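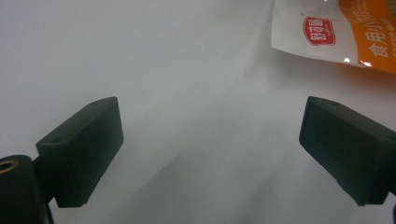
3.2 Where the snacks go

Most studies of office snacking ask people what they eat. People, asked this, report almonds. We chose to follow the packages, which have less to hide.

In October we tracked 184 single-serving snacks at two sites, the Idville annex and the larger building on Ogundipe Street. Each was logged when it left the pantry and again when it turned up somewhere else. A plastic package on a bare white surface is easy to log. One wedged behind a monitor since the previous quarter takes longer.

Figure 3 plots resting places by time of day. Before noon, packages stay close to the pantry. After 3 p.m. they spread out, and the meeting rooms fill with half-finished crackers whose owners, when approached, became vague. We coded these as "shared," following the Jirnia scheme – a generous term, but we wanted our numbers to be comparable.

Figure 3. Resting place of logged snacks by time of day, both sites combined. Drawers are shown separately.

Drawers proved difficult. Staff at Idville let us open them only with notice, and notice had a marked effect on the contents. Drawer counts should be read as a lower bound.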